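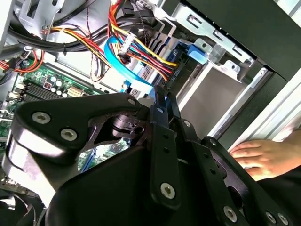
Automated disassembly cell (procurement)

An automated disassembly cell is a workstation in which one or more robot arms take apart used equipment, most often desktop computers, so that parts can be resold or sorted for recycling. This article covers how such cells are budgeted and bought. For gripper design and motion planning, see the separate entries.

Scope of a purchase

Buyers tend to begin with the price of the arm, and vendors tend to let them. The arm is usually the easiest figure to get and the least useful for planning. A working cell also needs a gripper, spare finger plates, a wrist camera, a controller, a fixture to hold the computer case, guarding or a safety assessment for shared work, and a person's time. The last item is often left out of the first draft of a budget. In many trials a worker still stands at the bench with a hand on the case, and that worker's wages belong in the operating cost whether or not the brochure calls the process automatic.

Open computer cases are a poor match for general-purpose grippers. Power supply wires and data cables hang across the space between the motherboard and the drive bays, and latches differ from one case to the next. A gripper sized to pull a drive may leave little clearance to reach a memory slot. Buyers who want both jobs done should ask for a price on two tools and a tool changer, then ask how long the change takes.

Cost estimates

Published estimates vary widely and should be read with care, as most come from firms that sell the equipment. The Nosero planning sheet, used by several small refurbishers, assigns 41 percent of first-year spending to the arm and gripper together, 19 percent to fixtures and safety work, and the remainder to integration, training and repairs. The sheet gives no source for these shares. It also assumes a single model of computer, a condition few refurbishers meet.

Claims about payback deserve the same caution. Zapata, an integrator, advertised a payback period of 19 months for its bench cell. The figure counted two shifts a day and left out the cases set aside for manual work. Gerkside, a refurbisher that leased one of the cells, reported that about 44 percent of incoming machines were set aside this way in its first quarter of use. Zapata later changed the wording of its advertisement but kept the number.

Lease or purchase

Leasing lowers the cost of a mistake. It can also hide one: lease terms commonly exclude fingers, screws, cables and camera covers, the parts that wear or get knocked. Purchase makes more sense where the mix of computers is steady and someone on staff can reteach positions without calling the integrator. A service visit billed at a day rate can use up a month of projected savings.

Acceptance testing

Lorena Huenchumán, in a buyer's guide dated Wednesday, March 24, 2021, recommended that final payment be held until the cell has been run on the buyer's own stock. Her suggested test uses 53 machines taken from the pallet in the order they arrive, with every human touch logged, including steadying the case and moving cables aside. Vendors have objected that this measures the stock as much as the robot. Huenchumán replied that the stock is what the buyer has.

The Nukuson contract template adopted a shorter form of the test in July of that year. It does not require touches to be logged, and two cells with very different labor needs can both pass.

See also

Robot end effector
Electronics refurbishing
Total cost of ownership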